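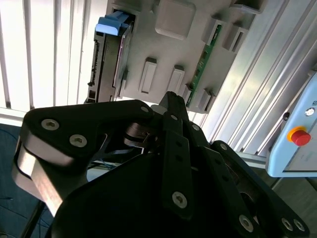 Wrist view of the tray, with the hard drive and its blue pull tab above the gripper fingers.

04/07/2025 -- Tradow Software Group
2 min read
Filed under: Datasets, Perception & Control

Tradow Tray Handling Set: Data Card

Summary

The set supports work on perception and grasp planning for computer parts held in molded trays. It contains 300 recorded attempts from the Uvness cell, stored at 30 images per second with joint positions, gripper width and commanded velocity. Of these, 149 carry slot labels drawn by hand. The remainder carry labels produced by the Skekeo pose estimator and have not been reviewed.

Intended use

The recordings may be used to train or test slot detection, part pose estimation and approach planning. They are not suitable for measuring cycle time. The cell was run at reduced speed in all sessions.

Contents

Each attempt is one folder holding the wrist video, a state log and a short settings file. Time stamps come from the controller clock. Version 2 of the log format is required; the MacKinnon planner reads it without conversion.

Known limits

Window light affects many wrist views -- blinds behind the tray can appear almost white, and the Skekeo estimator loses slot edges in such cases. Circuit boards seated edge-on give few usable features, and their labels should be treated with care.

Maintenance

Corrections to the unreviewed labels are scheduled for May. Errors should be reported through the project tracker, with the folder name and the image index.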